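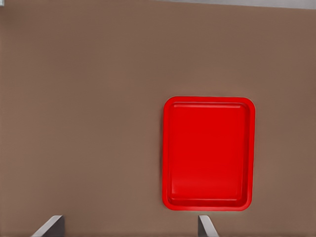 Wrist view in sim: open gripper, red tray.

Hi all,

Someone on the Angate list wrote:

> Did you ever rerun the tray task with the random table colors turned off?
> I'd love to know if the gap was just that.

Yes, finally! I trained on 1,000 demos with the plain brown table and another 1,000 with random colors, then ran 40 trials of each in sim. The plain one missed the tray 7 more times – a smaller gap than I'd bet on, and most of those misses came from odd start poses anyway. I haven't tried either one on the real arm at Laddale yet. Configs are in the Mudeck repo, in the April folder.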